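Skenddale Reader Reviews: Data Card

Version 1.2, released 7 October 2019

Summary

The Skenddale Reader Reviews collection contains 3,782 reviews of novels and short story collections, written in English by members of reading groups and submitted to the Skenddale book pages. It is intended for the study of how general readers write about fiction: how they retell a plot, how they signal approval or disappointment, and how much of an ending they are willing to give away. The collection was prepared by Kamonchanok Ongart and Pongsak Suwannarat, with annotation led by Lamduan Srithong.

Contents of the release

reviews.csv – one row per review, with the full text and all labels
books.csv – one row per book, with title, author, year of first publication and genre
guidelines.txt – the instructions given to annotators
changes.txt – differences between this version and earlier ones

All files are encoded in UTF-8. Line breaks inside a review are kept as the reviewer typed them. The two tables are joined on the field book_id.

Fields in reviews.csv

review_id: a number assigned at random. It does not reflect the order of submission.
book_id: the identifier of the book under review.
text: the review, after the cleaning steps given below.
rating: a whole number from one to five, as chosen by the reviewer. The field is empty where no rating was given.
spoiler: yes, no or unclear.
finished: whether the reviewer reports having read the book to the end.
source: pages or print. Reviews marked print were first published in the Kulladen newsletter and were typed in by hand.

Source and selection

Reviews were taken from the Skenddale pages with the consent of their authors. A review was included if it was longer than two sentences, concerned a work of fiction, and had not been copied in whole or in part from a publisher's description. Reviews of poetry, memoir and drama were set aside and may be released separately. Where one member had reviewed the same book twice, the later review was kept.

The works under review are mostly contemporary. Crime fiction and family sagas are heavily represented, as both are popular choices among the reading groups. Speculative fiction is present in smaller numbers, and a good part of it concerns altered climates, failing states or life after a disaster. Translated fiction is marked in books.csv, although the name of the translator is often missing.

Cleaning

Names of private persons were replaced with the word NAME. Names of authors, translators and fictional characters were left in place. Web addresses were removed. Spelling and punctuation were not corrected, and both American and British forms occur. Long quotations from the books themselves – those running over four lines in the original submission – were replaced with the word QUOTE.

The print reviews required additional work. Hyphens introduced at line ends were removed by script and then checked by Somkiat Sangkhawat against the newsletter pages. A small number of italic titles may have lost their formatting in this process.

Annotation

The spoiler and finished labels were added by hand. Of the full collection, 3,456 reviews were read by two annotators working separately, and the remaining reviews were read by one. Disagreements were settled by Lamduan Srithong. The label unclear was used where a review discloses an event but does not make plain whether it falls early or late in the book.

Annotators were not required to have read the books. Users should bear in mind that a spoiler label therefore records what a review appears to disclose, and that some reviewers describe endings inaccurately.

Suggested division

For comparison between studies, 2,000 reviews are marked for training and 1,105 for testing in the field split. The remainder is reserved for development. No book appears in more than one part. An author may do so, particularly in the case of crime series, and users working on style should make their own division by author.

Known limitations

Ratings are high overall, and reviews with a rating of one are few. Members tend to review books they have chosen themselves, and many who give up on a book do not write about it. The collection should not be used to draw conclusions about the merit of a particular author or title.

The genre labels follow the shelving scheme used at Ternis and are broad. A historical crime novel, for example, is labeled as crime only.

Terms of use

The collection may be used for research and teaching. Copyright in each review remains with its author. Reviews may be quoted in publications up to a length of three sentences, with the review_id given. Attempts to identify individual reviewers are not permitted.

Corrections and contact

Reports of errors should be addressed to Rungnapa Duangkaew at the Hsueh reading room and should state the review_id and the field concerned. Corrections received before the end of November will be included in version 1.3. Members who wish to have a review withdrawn may write to the same address, and no reason need be given.

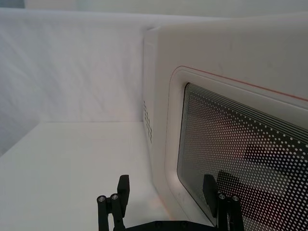
Withdrawn reviews are deleted from the next version and their identifiers are not assigned again. Users holding an earlier copy are asked to consult changes.txt and remove the same rows.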